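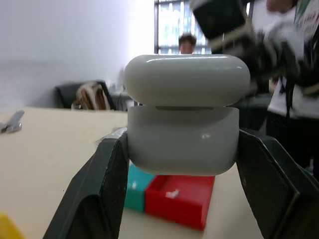

Neusa Lacerda
Member, Data collection

We're gathering pick-and-place examples on the Rovgate arm, putting a white earbuds case into an open red box. I have 28 good runs. The case is glossy and the window behind the table is bright. Do I keep runs where people are walking past in the background, or throw them out?

Rocha
Moderator

Keep them. The policy has to cope with people at some point. What I would drop is any run where the operator paused for more than 3 seconds over the box – those teach it to hover. Move the box between runs too, and start the case from different spots. If the window washes out the wrist view, lower the exposure once and leave it there for the whole set.

Skellotico
New member

same here with shiny stuff. we put tape on the fingers, helped a bit

Prusitz
Member

Agree with Rocha. Set 2 runs aside for checking before you train, I always forget.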